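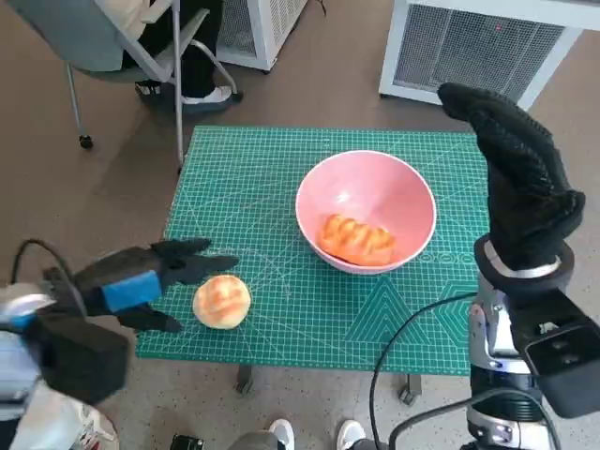 From: Siiri Kuusk
To: toom-users list
Date: 03/08/2022
Subject: Re: [toom-users] How many demos per task before you train?

Peadar Hanrahan wrote:

> We are setting up a two-arm station with gloved hands and want to
> record bread and bowl tasks (bun into the bowl, roll out of the bowl,
> that kind of thing). A few questions for people who have done it.
>
> 1. How many demonstrations per task before the first training run?
> The Toom notes only say "enough to cover the workspace."
>
> 2. Do you throw out the ones where the operator fumbles and recovers?
>
> 3. Are wrist cameras worth it if the head camera already sees the
> whole mat? Aigars thinks we can skip them and save the disk space.
>
> 4. Does anyone use the grid on the mat for anything?
>
> Thanks,
> Peadar

Hi Peadar,

I can answer most of this from the bread set we are recording now. I'll go in your order, except that the wrist camera answer got long.

On 1: we have 332 kept episodes for bun into bowl and we did our first training run well before that, at the end of the first week. The early run was poor at the task and very useful anyway. It went for the same spot on the mat every time, wherever the bun was. When we went back through the recordings we found that Tõnu and I had both been setting the bun down in nearly the same place between takes without noticing. So my advice is to train early on whatever you have and look at what it gets wrong before you record more of the same. If we had waited until we had the full set, most of it would have had the same problem.

What we do now is draw the start positions before the session. There is a small script that prints a list of mat squares and a rotation for each object, and the person resetting the table reads off the next line. It slows the reset down. The bowl moves too, though less often, every 7 episodes. We also switch which hand has to do the reach, which matters if you have two arms. Ours got lazy with the right one for a while.

On 2: keep them, but label them. We use 3 labels: clean, recovered, failed. Recovered means the hand missed or slipped and the operator finished the task without anyone touching the object. If a person reaches in and fixes it, the episode is failed, no matter how it ends. We train on clean and recovered. Failed ones stay on disk and we don't train on them. Povilas wanted a fourth label for slow episodes and we tried it for a day, but two people labeling the same batch could not agree on what slow was, so we dropped it.

The one thing I would throw out without a label is the idle time at the start. Operators settle into the gloves, wait for the go, and the arms hang still over the mat. If you leave that in, the policy learns to hang still over the mat. We trim to the first real arm movement and keep a few frames in front of it.

On 3: I would not skip the wrist cameras. The head view is fine for telling where the objects are. It is bad at the last bit, when the hand is between the camera and the thing being picked up. Bread is worse than blocks for this, as it has no flat faces, and you want to know how the fingers are sitting on it before they close.

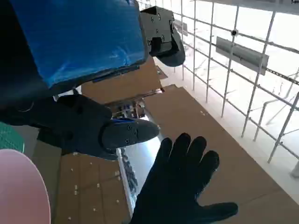

A wrist camera does take in a lot that has nothing to do with the task. The floor comes in, the metal grid behind it comes in, parts of the robot come in, and it all swings around whenever the arm turns. We worried about that and ran it both ways on the same episodes, once with the head view only and once with everything. The version with everything was better at the grasp and no worse at finding the objects. I don't have a number I would want to stand behind, the test was small.

Some practical points if you do use them:

Lock the exposure. Anything bright behind the hand will pull it around, and then the glove turns into a black shape with no fingers in it. Dark gloves make this harder. We would pick a lighter glove if we started over, but changing now would split the set in half.

Check the mount before each session against a saved reference frame. Ours got bumped once and we recorded a whole afternoon before Tõnu caught it. Those went into their own folder and I still haven't decided what to do with them.

Check the cable with the wrist turned all the way both ways. Give it more slack than you think, and then look at whether the slack gets into the view.

On disk space, Aigars is right that it adds up. We store the wrist streams at a lower resolution than the head stream. The loader shrinks them before training anyway, so you lose very little.

On 4: yes, for the start positions as above, and for putting the table back where it was. We don't feed it to the model in any way. I did wonder whether the policy was leaning on the grid lines, so 2 sessions in March will be on a plain cloth with everything else kept the same. I'll post what comes of that.

One question back. How are you handling the bread itself? If yours is real it will change over a session, and you'd want to note in the metadata when you swap a piece. We have a field for object ID and it is the one people forget to fill in. I ended up making the recorder refuse to start without it.

The start position script is in the Trirolik folder on the shared drive. It has our mat size written into it, so change that first.

Siiri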